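My aunt Jintana Luangrath left me her soup stall, a bad knee of a building on Pindo Street, and a cookbook with no amounts in it. I mean none! "Fish sauce until the boat floats," it said, and that was the clearest line in the whole thing.

So I opened on a rainy night in October with 200 bowls I'd bought from Billitz (the cheap ones, they rock on the table) and a pot of broth that tasted like a wet coat. Mr. Kang from the shoe shop came first. He ate all of it, put down his spoon, and asked if I was feeling all right.

I went home and sat on the kitchen floor with the book. I'd been through it so many times that the pages smelled like me now, and I still couldn't find what she did to the broth.
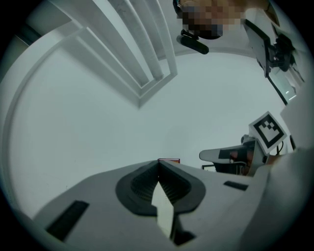 What did she put in first?

Burnt onions, black on the outside, skins and all. Mr. Kang told me that the next morning, standing in the doorway with his umbrella dripping on my shoes. He used to hear her swearing at the smoke before sunrise, and he figured I knew.

I did not know! I burned a whole sack of them, set off the alarm upstairs, and got yelled at by old Mrs. Prurketti in her robe. Then I dropped them in with the bones and waited, and around noon the smell came up and I had to go stand by the sink for a minute.

Mrs. Prurketti came down with her own bowl. She said it needed salt. I wrote that in the book, under the boat.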